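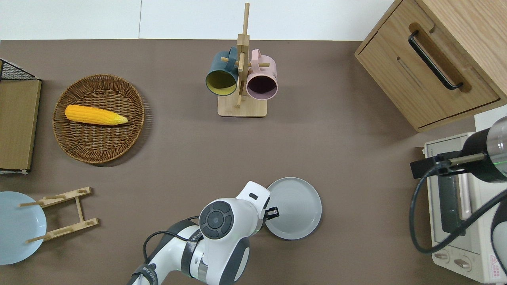 Mug tree, corn and the toaster oven, all on the one table.

The Small Kitchen Gallery

Welcome, and pull up a chair if you have one handy. I have been meaning to put this page together since May, when I finally got the kitchen things out of their boxes and onto a surface where I could look at them, and it has taken me until now to write the words to go with it. I like a page I can read with a cup of tea at my elbow, so I have not been too strict with myself about keeping it short.

The gallery is about the things that sit out in a kitchen. I don't mean the good china or the pots at the back of the cupboard, I mean the everyday company: a basket, a couple of mugs, a plate, a rack, the appliance that always ends up at the side. I grew up in a house where everything was put away the minute it was dry, and I think that is why I have gone so far in the other direction. I like to see my things! I like to reach for a mug without opening a door.

There is one picture up so far, at the top of the page, and I have written a little something for each of the pieces in it. More pictures will join it as I get to them (the pantry shelf is next, and then the windowsill, if I can get the light to behave).

The basket

Let me begin with the round woven basket, because I am fondest of it. It's wicker, in those warm browns that look a bit like toast, and it's shallow enough to be a tray. The rim is braided good and tight, and the base is woven much more loosely, spreading out from the middle like the spokes of a wheel. I bought it at Fustent, the little secondhand shop I visit far too often, for 3 dollars, and I carried it home on my arm feeling like I was in a storybook.

A basket like this will do nearly anything you ask of it. I have used mine for bread, for onions, for clothespins, for the mail, and for one whole winter as the place where gloves lived. If you find one secondhand, run your fingers around the rim before you buy it, and give the base a gentle push from underneath. A little creaking is fine. To clean it I use a dry paintbrush, the soft kind, and work from the center out, and then a barely damp cloth if something sticky has happened.

The corn

One ear of corn, bright yellow going on orange, lying slantwise across the basket. I do love that color against the wicker. Every kitchen table wants one loud yellow thing, I think, whether it's a lemon or a pear or a bunch of flowers from the side of the road, and corn does the job as well as any of them.

My family has always been particular about corn. We had it boiled, with butter and far too much salt, and there was a great deal of debate about whether you ate along the rows like a typewriter or around and around. I am an around-and-around person and I married into a typewriter family, and we have all learned to live with it.

The mug tree

If you have never owned a mug tree, I would like to make a case for one. Mine has a square base in light wood and a tall post with short pegs, and it takes up about as much table as a saucer does. I resisted for years. I thought they were fussy, something from a vacation rental, and then I moved to a kitchen with exactly one usable cupboard and changed my mind by the end of the first week.

The trick is to hang fewer mugs than it has room for. It is so tempting to fill every peg, and then you can't lift one mug without setting all the others swinging and knocking. I also like to keep the heavy ones on opposite sides so that the whole thing doesn't lean. If your pegs feel loose, take them out, put a tiny dab of wood glue on the end, push them back and leave the tree alone overnight.

The teal mug

Dark teal on the outside and mustard yellow on the inside, hanging on the left. I would never have put those two colors together myself, and now I can't imagine them apart. It reminds me of a raincoat my aunt used to wear, with a lining that only showed when she took it off at the door.

I reach for it when I'm having coffee. I find coffee looks handsome against the mustard, with that dark circle and the yellow running around it, and it puts me in a good frame of mind before I've had a sip.

The pink mug

Its companion on the right is pale pink with a deep maroon inside. Pink is for tea, in this house, and I can't give you a sensible explanation for that. Both mugs came from Petridis, a pottery and housewares stall that used to set up in the square and had, I would guess, more than 1,000 pieces laid out on blankets and trestles on a good day. I went there for a casserole dish. I came home with mugs.

Two-tone mugs are a small joy and I recommend them to anybody who feels their shelf is looking dull. You get one color when they're hanging up and another when you sit down with them. They don't need to match each other, either. I think a pair gets along better when they don't.

The blue plate

Over at the left is the light blue plate, or a portion of it, a pale sky blue. It is the kind of plate that makes a plain lunch look as if you had made an effort. Buttered toast on blue, a peeled orange on blue, a slice of cold leftover pie on blue: all lovely.

I started out with 12 of these, which was plenty for the table, and I am down a few after two moves and one very lively birthday supper. I looked for replacements for a long while and then stopped looking. A stack of plates that has lost some of its number has a bit of life in it, and besides, we have never once had that many people sit down at the same time.

The dish rack

The wooden rack beside the plate is a small folding one, pale slats with two long crossbars and short pegs sticking up to hold the dishes. It was made by Trokov, who as far as I know make hardly anything else, and I have been very happy with it. I had a big plastic one before, with a tray that never drained properly, and I didn't realize how much I had been grumbling at it until it was gone.

Wooden racks do ask for a little looking after. Let the wood dry all the way through every so often, standing somewhere airy, and rub in a bit of food-safe mineral oil when it begins to look thirsty. Mine gets its oil on the same afternoon as the cutting boards and the wooden spoons. I line them all up on newspaper, put on the radio, and go down the line with an old sock over my hand. It is one of my favorite chores, and I will happily drag it out for longer than it needs.

The wire rack and the board

At the far left is a dark rack in thin black metal mesh, with a flat tan wooden board below it. I like having one dark, spindly thing among all the wood, it keeps everything from looking too much like a log cabin. Mesh collects dust, as anyone who owns some will know. A soft brush and warm soapy water will sort it out, and a towel afterward so that it doesn't sit there dripping.

As for boards, my only rule is to keep one for onions and garlic and never, ever use it for fruit. I learned that with a melon.

The cabinet

The light wooden cabinet in the upper right has a natural oak grain and a long black handle across the front of its drawer. I'm partial to a long handle. You can pull it open with one finger, or with the side of your hand when your fingers are covered in dough, and you can hang a dish towel from it too, if you don't mind shifting the towel whenever you need the drawer.

It came from Tiliter, and I paid 71 dollars for it after thinking it over for so long that I was sure someone else would have taken it home. I still check that I closed the drawer properly before I go to bed. I suppose that means I'm fond of it.

The toaster oven

Last along the right-hand side is the toaster oven, cream-colored, with two round beige knobs and dark glass. I have had silver ones and I have had a black one, and cream is the first that has looked like it belonged with the wood and the wicker.

I use a toaster oven far more than the big oven, especially for two people. Open-faced cheese sandwiches, baked apples, half a tray of cookies when a whole tray would be unwise. If you are new to one, watch your first few batches closely, and turn the pan around halfway through, because the back does tend to run ahead of the front. Wipe out the crumbs once it has cooled. I say this as someone who has, on occasion, left it too long and had to open every window.

Coming up next

The pantry shelf pictures are nearly sorted, and I have promised myself a page on pitchers as well. If you have a mug tree of your own, or a basket with a good story, I would dearly love to hear about it through the contact page. I read everything, though I am slow to answer when there is baking going on.

Page last updated 29 October 2026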